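4. When does a computer get old?

4.1 The word itself

I started this project thinking that "old" would be the easy part. We'd ask people how old their computer was, they'd give us a year, and then we could get on to the interesting stuff, meaning why they kept it or gave it away. That plan lasted until the second interview. A retired piano teacher in Zistano told me her desktop was "not old, just slow," and then, a few minutes later, that her son's laptop was old. The laptop had been bought long after the desktop (she had both receipts in a kitchen drawer, and she was very happy to show me).

So this section is mostly about that word. We have diaries from 24 households, each kept for 6 weeks, and after cleaning we ended up with 200 entries in which somebody wrote about the age of a computer one way or another. Othmane Lahlou and I coded all of them separately in Skornix, then sat down and argued. I'd like to say the arguments were short. The codebook in Appendix B is what was left at the end, and a fair amount of Section 4.3 came straight out of a disagreement we had over the word "tired," which I still think I was right about.

A note on quotations: I've fixed spelling where it got in the way and left everything else alone. When somebody wrote in capitals, they're in capitals here.

4.2 Age as a date, age as a relationship

The most obvious way to talk about age is by date of purchase, and people do it, but mostly when they're talking to somebody they see as official. In the interviews we got dates all the time. In the diaries, written at home with nobody watching, dates nearly vanish. What shows up in their place is other events. A computer is "from before the move." It's "the one we got when Dad was still driving." One participant placed every machine in the house by which dog they had when it came in the door, and she was completely consistent about it, which made her entries some of the easiest to code.

I find this pretty moving, but it also has a practical side. If you measure age by what was going on in the family, a computer bought in a quiet stretch of life doesn't seem to get older very fast. Nothing has happened since. A computer bought right before a divorce or a new baby can feel ancient by the following spring. We saw this in both directions, and it cuts across income and education in our sample, small as it is.

The second pattern is age by comparison. People rarely called a computer old when it was the only one they'd touched that week. The entries where "old" turns up tend to come right after a visit – to an office, a library, a sister-in-law with a new screen. "Came home and it felt like turning on a tractor," one man wrote. His diary the day before says, in full, "Computer fine."

4.3 What exactly is old?

Here's where I have to talk about parts a little, and I'll keep it short because I'm not a hardware person and this isn't a hardware paper.

Most of our participants treat the computer as one thing with one age. A smaller group, mostly people who had bought a used desktop or had one repaired, see it as a bunch of things with different ages. For them, "old" can apply to the drive but not the memory, or to the case and nothing else. They talk about the processor in particular the way other people talk about an engine. It's small enough to sit on a fingertip or two, it's the part whose name they know, and it's the one they bring up when they want to say how old the machine "really" is.
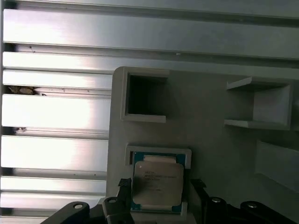
Figure 1. Processor in the recessed pocket of a gray plastic fixture.

I want to stay on that "really" for a moment, because it does a lot of work in the diaries. When people in the one-thing group say a computer is "really" old, they're just turning up the volume. In the many-things group, "really" means something closer to "underneath." A young father who had picked up a desktop at Nugroho, the secondhand store behind the bus station, wrote that it "looks old but it isn't really, the guy said the chip is decent." He'd never seen the chip. He didn't plan to. But knowing it was in there changed how he felt about the scratched-up box under his desk, and it changed what he was willing to put up with from it. His next several entries complain about the noise and never once about the age.

Othmane read this as trust in the seller, and we coded it that way at first, under AUTHORITY. I wanted a separate code for what I was calling hidden youth, the idea that a worn-out object has something fresh at its center. We went back and forth. What settled it was another diary, from a woman with no seller in the picture at all, who inherited her brother's desktop and described it as "an old house with a good furnace." After that we agreed on two codes, and they overlap less than I would've guessed.

And then there's "tired." Several people called their computers tired, and Othmane's feeling was that tired is just a polite way to say old. I don't think so. Tired things can rest. People who wrote "tired" also wrote about turning the machine off early, leaving it alone over a weekend, not asking it to do two things at once. People who wrote "old" wrote about replacing it. In the final codebook the two are separate, with a note saying they may be merged for analysis, and you can probably tell who wrote the note.

4.4 Opening it up

Getting inside the case seems to matter quite a bit, even for people who only did it once. In the Trustemari workshops (described in Section 2), anybody who wanted to could take the side panel off a desktop and look at what was in there, with somebody on hand to name things. Not everyone in our sample went. The ones who did came home with new words, and the words show up in their diaries almost right away: socket, bracket, lever, board.
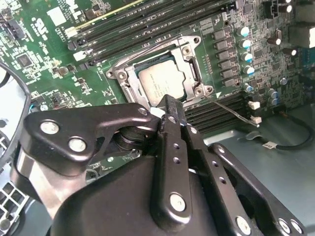
Figure 2. Processor seated in an open socket, retention bracket raised.

I expected the new words to make people more practical, and in some cases they did. One participant moved from "it's dying" to "the fan is dying" and bought a fan. But in other diaries the new vocabulary made people more sentimental, if anything. A bookkeeper who had been ready to get rid of her desktop wrote a long entry after her workshop about how neatly everything was laid out, and how somebody must have thought hard about where each screw should go. "I feel bad that I called it junk," she wrote. She kept it to the end of the diary period. When I called her back in September she still had it, though she admitted it was mostly holding up a plant.

It would be easy to make too much of this. People who choose to spend an evening looking inside a computer are probably people who were leaning toward keeping theirs in the first place, and we have no way of pulling those two things apart with the data we've got. The interviews don't help much either, because by the time we asked, everybody remembered having always felt the way they felt that day. The diaries are better on this point, since they catch the change while it's going on, but there's a lot of silence in them too. Some folks just stop mentioning the computer. I used to count that as missing data. Now I suspect that not mentioning it is what a computer of a comfortable age looks like on paper.

4.5 A few things that don't fit

Two households never used the word "old" at all. In one of them the computer was shared by grandparents and grandchildren, and everybody wrote about whose turn it was. In the other, the diary keeper was a former typewriter salesman for whom every computer was new, including one with a cracked case and missing keys, and he said so with real irritation.

I also don't know what to do with the entries about passwords. People who had forgotten the password to a machine wrote about it as if it belonged to some earlier person, and a couple of them called it old on those grounds alone. We coded these under OTHER. Section 5 comes back to them when we get to the question of what people do with a computer they can't get into but won't throw out.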